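Review: Hokis Room Simulator, school club licence

Posted 23rd September

I run the robotics club at a high school in Nakville, and for most of this year we've been using Hokis, a simulator that lets students drive a pretend robot through pretend rooms before they go anywhere near a real one. A couple of people at the regional meet-up asked me what I thought of it and I gave them both a rambling answer over bad coffee, so I promised I'd write something longer. It's still going to ramble a bit, sorry!

First, who we are. The club is 25 students, years 8 to 11, and we meet after school in the old textiles room. We have three real robots, all Plirton bases, and one of those has had a dodgy wheel since May. You can do the sums. Most afternoons there was one group having fun and a long line of kids waiting for a turn, and the ones at the back of the line were the same ones every time. So I went looking for something they could all work on at once.

The club licence costs 200 dollars a year and covers as many computers as you like in one room, which was the selling point for me. I talked our principal into it with a one-page letter (happy to share it if you're going through the same thing). There's a cheaper home licence, but it won't save to a shared folder, and you'd regret that by the second session.

Installing it was fine on the newer laptops and a pain on the old ones. The download is large and our school network is what it is, so I ended up copying it around on a memory stick over two lunchtimes. Once it's on, it starts up in a minute or so. The old laptops can run it if you drop the picture quality right down, and after a while the kids stopped complaining about the jagged edges.

The way it works is that you pick a room, or have it make one up for you, place your robot, and write a program to get it from one spot to another. There's a block-based editor for beginners and Python for everybody else. You can watch from above like a map, or switch to the robot's own view, and I'd push students onto the robot's view as early as you can. From the map everything looks easy. Down in the room you have to think about what the robot knows and what it doesn't, and I got better questions out of my year 9s in one afternoon of that than in a whole term of maze worksheets.

The made-up rooms are my favourite part, and the students' too. Hokis grabs walls, floors and furniture from a big library and throws them together with no taste whatsoever. You might get a lovely plain kitchen or you might get something with quilted walls like the inside of a very expensive chocolate box. The kids started rating the decor, naturally, and there's now a running list on the whiteboard of the worst ones.
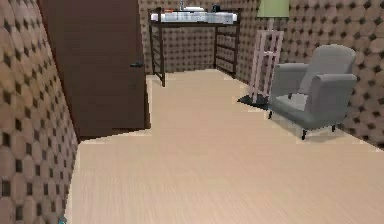
The task we set most often is what we call the table run. The robot starts at one end of the room and has to travel to the table, stop in front of it and turn square on. Simple enough to say. Then there are chairs to keep clear of, and tables on thin legs, and a sensor that can look straight through the gaps between the bars if you mount it at the wrong height. Every group has driven under or into a table at some point, and I did too when I was testing it at home.

Miroslava Dovhaniuk, who is in year 10 and has more patience than I do, wrote a neat bit of code that makes the robot stop and look again whenever its distance reading jumps suddenly. She tried it across 353 different rooms by leaving a laptop running, then made a spreadsheet of the failures and brought it to me with the columns coloured in. I was so proud I showed it to the entire maths staffroom. The nice thing from a reviewer's point of view is that Hokis made this easy for her. Each room has its own code number, so when something goes wrong you can type in the number and get the very same room back. I wish more software did this.

Now for the grumbles.

The collision handling is soft. A robot can brush along the side of an armchair and the program will happily call it a clean run. You can tighten it up in the settings, but the setting is three menus deep and it goes back to the default every time you update. I've got a sticky note on my monitor about it.

Doors are a nuisance as well. They come either open or shut and your robot can't do anything about it, and the thin edge of an open one is hard for the simulated sensor to pick up. Fair enough, real sensors struggle with that too, but the beginners found it very discouraging. I switched doors off for the juniors for the first few weeks and brought them back later.

The lighting is too kind. Everything is evenly lit, so camera-based programs that work beautifully in Hokis fall over in our textiles room, where the sun comes in low through the west windows. There is an add-on pack with harsher lighting, at extra cost, and I haven't bought it.

And the help pages are thin! Manee Wiriya, who teaches digital technologies with me, ended up writing our own four-page starter guide, and the juniors go to that first. If you buy the licence, set aside an evening to write one of your own, or email me and I'll send you hers.

We did look at one other program, Hoxha, before choosing. It's prettier and the robot models are more detailed, but it wouldn't open at all on half of our laptops, so that was a short trial. If your school has decent machines it might suit you better, particularly for seniors who want to work with arms and grippers. Hokis is mostly about driving around.

Has it helped with the real robots? I think so. Groups now have to get a table run working in five different rooms before they book a Plirton, and they come to the floor with a plan and usually some idea of what will go wrong. We've had fewer flat batteries and a lot less shouting. The queue hasn't vanished, but the kids in it have something to do.

Four stars out of five from me. I'd give it the last half if they fixed the collision setting, and the other half for a proper manual. We've renewed for next year, and I'm hoping to get that wheel replaced before then too.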